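Week 4 – rulebooks, and letting strangers read them
July 22, 2018

Notes from the evening session, tidied a bit. Homa Moradi teaching, I'm typing these up for the people who were away. Slides are on the shared drive, same folder as before. Anything in brackets is me, not Homa.

**Where we are**

Everybody should have a prototype that plays start to finish with you in the room. That's the bar for this week. If yours doesn't finish, cut it until it does, then come back to this handout. Rules writing on a game that's still changing every night is a waste of paper.

From now on the game has to play *without* you in the room.

## 1. What a rulebook is for

Two jobs, and they pull against each other.

- teaching – someone who has never seen the game, box just opened, three friends waiting and one of them already reading their phone
- reference – mid-game, argument going on, need the answer in under a minute

Most first drafts do the teaching job for four pages and then turn into reference without warning. Readers feel the bump. Pick which one each section is doing and keep to it.

Some publishers split them into two books. Fine for a big game. For a card game it's overkill and costs more to print.

Homa's first published game was with Nellness, a small card game, folded sheet for rules. Her draft went in at 17 pages. Editor asked her which ones she'd like to keep. Ended up on both sides of one sheet and she says the only thing lost was a joke about geese.

## 2. Order of sections

Usual order, use it unless you've got a real reason:

1. One paragraph: who you are in the game, what you're trying to do
2. How it ends and how you win (yes, this early)
3. Components, with pictures and names
4. Setup
5. The shape of a round
6. Each action in detail
7. End of game and scoring, in full
8. Odd cases
9. Variants, two-player changes, credits

Number 2 is the one people fight about. Thiện asked why spoil the ending. Homa: because every rule after it is read as "how does this help me win", and if I don't know what winning is, I can't file anything. Reader is holding forty loose facts with no shelf to put them on.

Setup goes before the round, always. People set up while someone reads aloud. Write it so it can be read aloud. Short sentences, one thing to pick up per sentence. Numbered steps with matching numbers on the setup diagram.

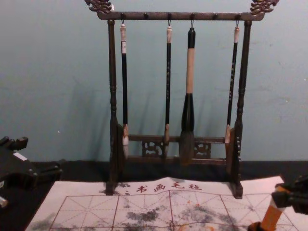

Don't put exceptions in setup. "Shuffle the deck, unless playing with two, in which case remove the blue cards first" – by the time they hear the second half the deck is shuffled. Say it the other way around: "With two players, take out the blue cards. Shuffle the deck."

Same trick works nearly everywhere. Condition first, then the instruction.

## 3. Words

Pick one word per thing. Never vary it for style. School taught you not to repeat yourself, un-learn it here.

Bad, from a real draft (used with permission, thanks Đức):

> Draw a card from the supply. If your hand is full, place the tile in the reserve.

Card and tile were the same thing. Supply and reserve were the same thing. Three testers, three different readings, all reasonable.

Make a word list before you write anything. Left column: the word you use. Right column: words you're not allowed to use for it. Stick it above the desk.

More on words:

- **may / must / can.** "May" = your choice. "Must" = no choice. Avoid "can", it blurs the two.
- **turn / round / phase.** Turn belongs to one player. Round is everybody having a turn. Phase is a chunk of a round. If your game uses them some other way, define it, but please don't use them some other way.
- **discard / remove / return.** Three different places. Discard goes to the discard pile, return goes back where it came from, remove means back in the box.
- **adjacent.** Say whether diagonals count. Every single time someone forgets this.
- **draw / take / gain.** Draw is from a face-down pile. Take is from somewhere visible. Gain is vague, use only if you mean any source.
- **"each" vs "all".** "All players pay a coin" – one each, or one between them? Write "Each player pays one coin."
- **you.** Talk to the reader. "You draw two cards", not "the active player shall draw".

Colour words: never colour alone. Put a symbol with it. Applies to the cards as well, if the only difference between two suits is red and green you have lost some of your players before they start.

## 4. Examples

Every action that has a decision in it gets an example. Every scoring rule gets one. Use names, give them cards, work the sum all the way to the end.

Worked one from class, for Xuân's game *Hayashi* (tree-planting, tile laying, you score a grove when it's closed in):

> Nghĩa places the cedar tile and closes a grove of four trees. He scores one point per tree, so 4 points. The shrine touches the grove, which doubles it, for 8 points. He takes his marker back.

Things to notice. It says why the grove counts as closed only by pointing at a diagram. It gives the sum in the order the player does it. And the marker at the end – Xuân had left that out of the actual rule, it was *only* in the example. Don't do that. Rule first, in full, then example. Test: cross out every example in the book. Is the game still playable? It has to be.

Also the reverse problem, examples that show the dull case. Show the one people will get wrong.

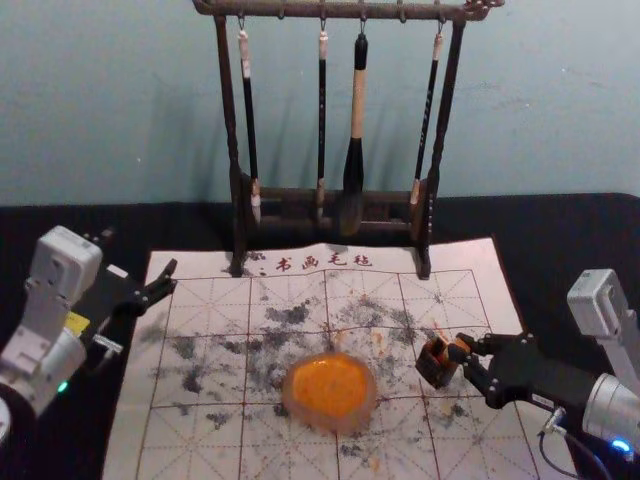
*Fig. 2 – Calligraphy brushes on their rack.*

## 5. Blind playtests

A blind test means: strangers, your box, your rulebook, you say nothing. You can be in the room if you can keep your mouth shut. Most of us can't, so film it or sit behind them with a notebook.

Before:

- Print the rules the way they'd be printed. Not a phone, not a laptop.
- Check the box against the component list. Missing pieces ruin the whole evening and teach you nothing.
- Tell them how long. Tell them they can't ask you anything, and that this isn't a test of them.
- Write the time on the top of the page.

During – write down, with times:

- when the first person stops reading and starts moving pieces
- every time the book gets picked back up, and which page they go looking on (NOT just which page the answer is on)
- every question asked out loud, word for word if you can
- every rule played wrong. Don't fix it. Let it go wrong for the whole game
- silence, and whether it's thinking silence or bored silence

The looking-for-it thing matters more than people expect. If three groups all look under Setup for the hand limit, the hand limit belongs in Setup. Doesn't matter how logical your place for it was.

After: ask what they'd tell a friend the game is about. Ask them to explain the scoring back to you. Don't ask "did you like it", they're eating your chips, they'll say yes.

Don't defend anything. Nod and write.

### The Warnen tests

Nghĩa and Thiện Lại's game, *Warnen*. Lighthouse keepers, hidden ship movement, bidding lamp oil to warn boats off the rocks. They ran it at the Tinedton library games night and brought in the log. Pulled out the bits everyone can use.

First blind group took 47 minutes to reach the first turn. The game is meant to last an hour. Where it went:

- The setup diagram showed the board for four and they were three. They tried to make it match anyway.
- "Fog" was a card type, a board space, and a phase. One player thought all three had to happen together, and honourably played that way till the end.
- The bidding rule was explained before anyone knew what oil was for. Read it, shrugged, read it again.
- Nothing said who goes first.

Changes: separate diagrams by player count, fog card renamed to Mist and the phase renamed to Nightfall, oil explained in the opening paragraph, and the youngest player goes first. (Homa doesn't love "youngest player", same kid every time in a family. Suggested "whoever was last on a boat". Thiện wants it random. Left open.)

Second group started playing a lot sooner and found a tie nobody had a rule for. Good. That's what the second group is for.

Lesson Homa drew out of it: they hadn't touched the mechanics at all between the two. Same cards, same board. The second group said the game was "pretty simple". The first group had said "kind of heavy".

## 6. Odd cases

The list of small questions. What if the deck runs out, what if two people tie, what if I can't do the thing I must do, can I pass, can I look through the discards, is my hand secret, can I trade.

Keep a running file. Homa's for her current game is at 126 entries. Most of them never go in the book. Sort them:

- answer is obvious from the rules → leave it out
- answer is there but hard to find → move the rule, don't add an FAQ entry
- answer isn't there → write the rule
- answer is ugly → change the game

Last one is the useful one. If it takes a paragraph to explain what happens when two ships arrive at the same space holding the same cargo on the last round, maybe ships just can't share a space.

Đức asked about "if the rules and a card disagree, the card wins". Standard, include it, but don't lean on it. A card that needs a whole paragraph is a rule in a hat.

## 7. Layout, fast because we ran out of time

- Body text big enough to read under a bad lamp. Your players aren't all twenty.
- Rules in one typeface, flavour text in another, and never a rule inside flavour text.
- Headings that are questions or actions. "Buying oil" is better than "The Market".
- Keep an action and its example on the same spread.
- Back cover: round summary, symbols, nothing else. It's the most used page in the book so don't give it to the logo.
- Page numbers. Two people in this room forgot page numbers.

Print cost – folded sheets go up by fours, so a nine page rulebook is a twelve page rulebook. Cut the ninth page or fill the other three with somthing useful.

## For next week

1. Word list, one page max, both columns filled in.
2. Full draft of your rules in the section 2 order. Rough is fine. No art needed, boxes with labels for diagrams.
3. Swap with your partner. Xuân Ngô with Đức Đặng, Nghĩa with me, Thiện with whoever's odd one out. Read it cold, mark every place you stopped, don't talk to each other about it before class.
4. Set up a blind group if you can. Deadline for the written log is later, see the course outline. The finished book isn't due until December, but testers are hard to find in the fall so ask early.

Bring scissors. We're going to cut the drafts up by paragraph and have another table try and put them back in order.

Room is the same. Homa says the big table is booked, so small prototypes if you've got the choice.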